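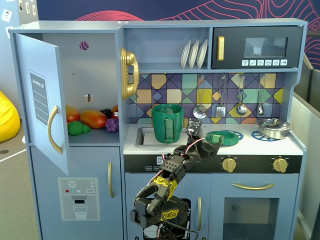 Setting up the Skultine practice arm at a play kitchen

1. Fix the base first, then run the cables behind the arm.
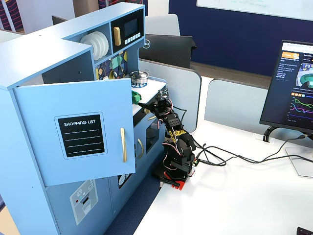 2. Open the Morin app and pick Teach. Keep the first moves slow. The kit stores 200 moves, plenty for a small kitchen.
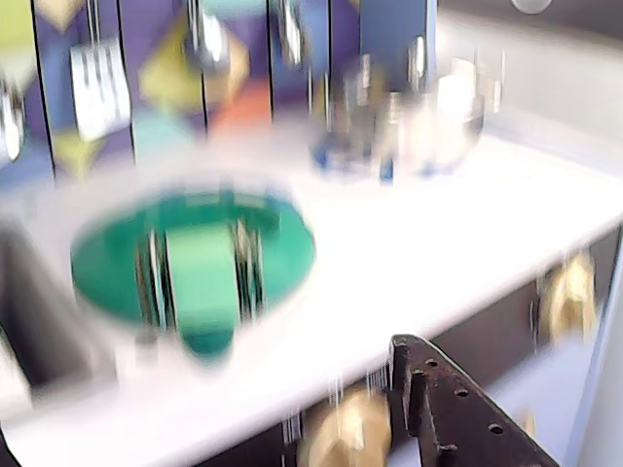
3. Record the same move 14 times before you press Train. I got poor results with fewer.

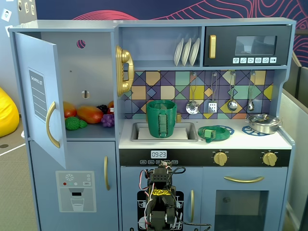 Green lid beside the sink, pot on the right burner.

4. Save the set under a new name and press Run.

Hortensia Quiroga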